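Plaid cloth, plain pillow: my August bedding reset
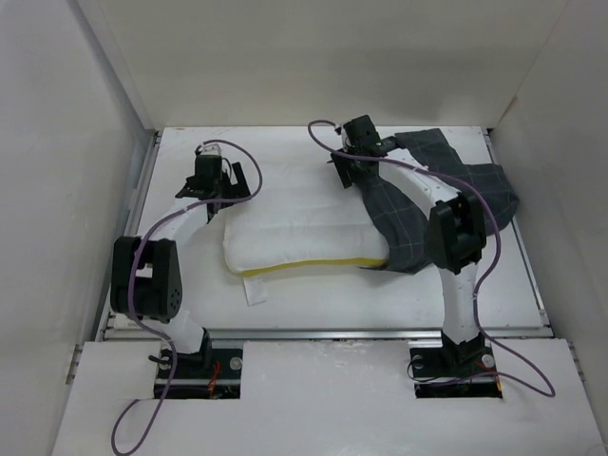
White pillow, dark grey plaid. I love these two together!

I have been looking forward to writing this one up for weeks, which probably tells you how my summer has gone. Every August I strip the beds, empty the linen cupboard onto the landing and decide what deserves to go back in. This year the whole thing turned into a small obsession with pillows, and with plaid in particular.

It began with a trip to Brivirbridge for something else entirely (curtain hooks). There is a fabric shop up the hill from the station, and in the remnants bin by the door I found a length of brushed cotton in a dark grey check, made by a mill called Drovska. It was soft in the way an old shirt is soft, and I carried it round the shop for a good ten minutes pretending I might put it back. I did not put it back. I went home without the curtain hooks.

Until then all my bed linen had been white. I like white, I really do, and you can wash it as hot as you please, but our bedroom faces north and by teatime in winter it looks a bit like a dentist's. A dark check does something lovely next to plain white. You get the crispness and you get a bit of cosiness, and it hides the tea.

Now, the pillows themselves. I got rid of three that had gone flat and lumpy, the sort you fold in half to get any height out of. My test is an easy one: fold the pillow over, let go, and see if it springs back. If it just lies there, folded, looking sorry for itself, its time is up. The old ones have gone to line the dog's bed and she is thrilled.

In their place I bought Peltonen pillows, medium firm, with a cotton cover and a washable filling. I had been dithering between those and the Ilura ones, which are squashier and very nice if you sleep on your front. I am a side sleeper and need something that keeps my ear away from my shoulder. I've had ten nights on mine so far and I'm a convert – no stiff neck, and no thumping it back into shape at 3am.

If you want to have a go at a plaid case yourself, please do, it is such a satisfying afternoon's sewing. I make the envelope sort, with a flap tucked inside the open end and no buttons or zips to fuss with. Wash the cloth before you cut it. Brushed cotton shrinks, and I say this as someone who once made a beautiful case that fitted nothing in the house. Iron it while it's still slightly damp.

Then take your time over the check. Choose one strong line and cut along it, so that the pattern runs straight across the bed and doesn't wander off downhill. I pin every few inches where the lines meet at the side seams, and I still end up unpicking one corner every time. French seams are worth the extra bother, as the inside stays neat and nothing frays in the wash.

Getting the pillow into the case is where I used to lose my temper. I did the chin method for years (pillow clamped under chin, case flapping about, language not suitable for this blog). These days I turn the case inside out, put my hands in as far as the two far corners, take hold of the pillow's corners through the cloth and shake the case down over it. It works on duvets too, although you need longer arms than mine. A good flat surface helps as well, so you can lay the pillow down and smooth the corners out properly before you tuck the flap over.

I have put the linen cupboard back in order while I was at it. Each set now lives inside one of its own pillowcases, folded into a parcel, and I can pull out a whole bed's worth in one go without bringing the towels down on my head. It looks so tidy that I keep opening the door to admire it!

There is enough of the grey check left for a cushion, or possibly a hot water bottle cover if I piece it carefully. I'm leaning towards the hot water bottle. I also still need curtain hooks, so I shall have to go back to Brivirbridge, and I happen to know there was a green check in that bin as well.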